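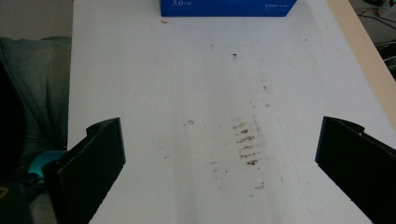
**NEWS RELEASE | Facilities and Workspaces**

30/09/2021

Zernis has opened its shared worktable program to all members of the Skivero building, following a trial that began in August. Under the program, long white-topped tables with pale wooden edging are reserved by the half day and wiped down between bookings.

The trial covered 11 tables and drew 431 bookings. Marks left on the surface — brown smudges, specks and dust among them — were the most common subject of member comments.

"A white top shows everything, and our members told us so," said Ifeoma Osagie, head of facilities at Zernis. "Each table will now be cleaned for 15 minutes before the next group sits down."

Members may reserve a table at the Skivero front desk. Press inquiries should be directed to Haris Obradović, Zernis communications office.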